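Imprimer | Envoyer par e-mail

Rapport de projet : ranger la petite visserie de l'atelier
Morena Cocco et Leonardo Pace, 24/04/2022

En octobre, l'atelier Sandhu gardait 1067 pièces en vrac dans deux tiroirs. Nous avons retenu 11 familles, triées par diamètre puis par longueur. Le tri a pris 18 séances. Les rondelles ont posé le plus de problèmes, car les anciennes étiquettes étaient fausses.
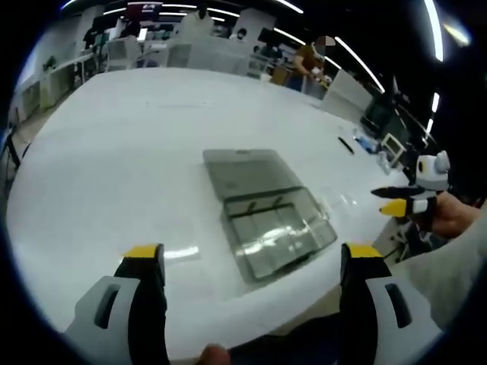

Le choix du contenant a été discuté jusqu'à la fin. Les sachets se perdaient et les bocaux obligeaient à tout vider. Nous avons préféré une boîte à compartiments en plastique translucide, dont le couvercle à charnière s'ouvre complètement à plat derrière la base. Les parois transparentes permettent de contrôler le contenu de côté. Reste à coller les étiquettes.

Commentaires (2)
Wiltbridge : Quel diamètre pour la plus petite famille ?
Briritz : Même souci de rondelles chez nous.

Ce site utilise des cookies. Accepter | Refuser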